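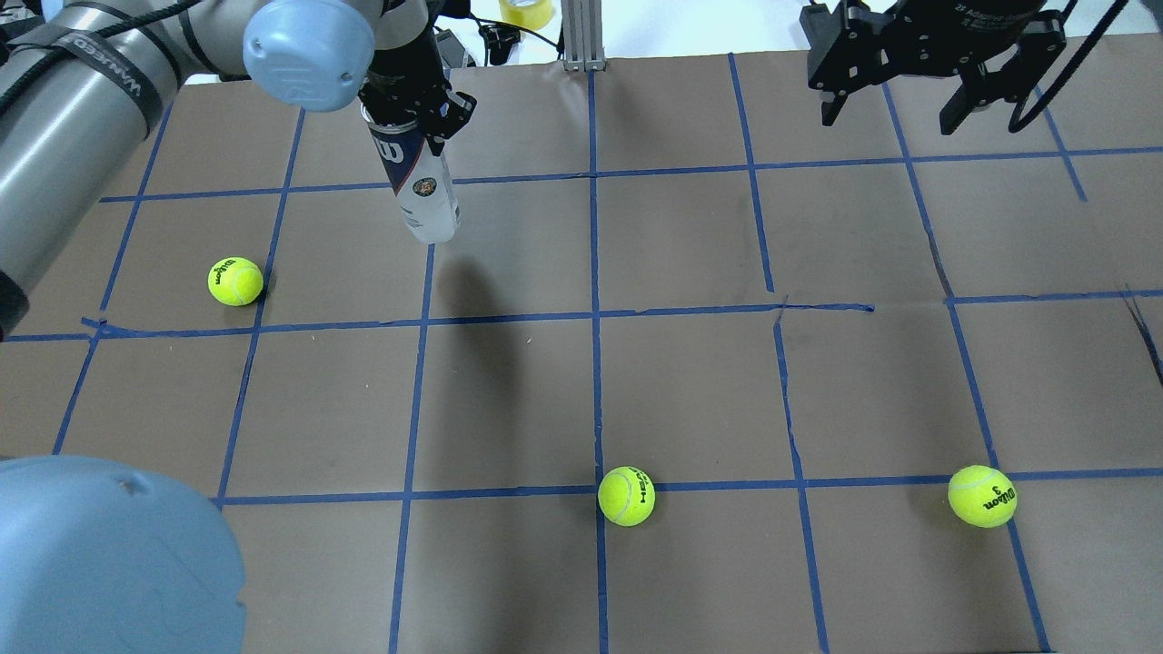 One gripper with a water bottle, tennis balls on the taped grid.

The trouble with gripper comparisons

by Folasade Ajayi
13 May 2020

Every few weeks someone sends me a table in which one gripper beats another. The numbers are tidy and the winner is in bold. I have been reading these tables for long enough to distrust most of them, including two that I helped write.

Take the kind of test we all run. You tape a grid on a table, put out some tennis balls and a bottle, and score each pick. I like a taped grid. It costs next to nothing, and the next person can put a ball back in the same cell. But a tennis ball is a very kind object. It is round from every side, the felt gives the fingers something to bite on, and it squeezes a little before it slips. A gripper that can't pick up a tennis ball should go back in its box. One that can has told you very little.

A bottle is better, although people cheat with bottles too. Full or empty? Cap on? Lifted by the neck or around the label? I have read three reports from vendors this year that said "bottle" and left it there.

At Wotville we set the Prellari fingers against the Edia ones in January. Obinna Uzor ran 60 picks with each and the Prellari came out ahead by 11. There was some cheering, and an order form was already half filled in. Then Ngozi Abubakar asked who had set the closing speed. The Prellari had been tuned for most of an afternoon. The Edia was running on whatever it shipped with. She spent her lunch on it, ran the whole thing over, and the gap shrank to 2. I wouldn't buy a toaster on a gap of 2.

What had we measured the first time? Mostly Obinna's patience, and he'd be the first to say so. The controller, the mounting, the angle of approach and the mood of the person typing all went into that score, and then we printed the name of a gripper at the top of the column.

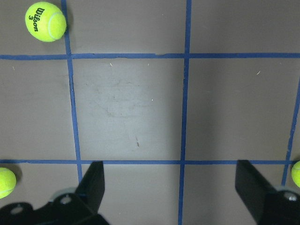 Which is the better first purchase for a small lab, a two-finger gripper or a many-fingered hand?
The two-finger gripper, because it costs less to fix and you can usually see why it missed.

Wrist cameras get the same soft treatment. Bello Etim is fond of them and he has good arguments: the view travels with the fingers, so small errors in where the arm thinks it is matter less near the end of a reach. Fine. I'd still like to see the comparison run with the lights moved, and with an object that shines. Felt on a matte table flatters any camera. Of the 18 camera write-ups in my folder, hardly any mention the lamp.

Hryhorii Mykhailiuk, who builds fixtures at Omoregie, thinks I'm being sour. His view is that a weak test run today beats a careful one that never gets scheduled, and that people in the trade know how to read between the lines. Some do. The ones signing the order usually read the bold number.

So I would ask for dull things. Write down how long each gripper was tuned and by whom. Swap the operators halfway through. Keep the misses and say what kind they were: slipped, pushed away, never reached. Put something nasty on the grid next to the balls, a wet sponge or a bag of screws. And if the two scores land close together, print both in the same plain type and let the buyer choose on price.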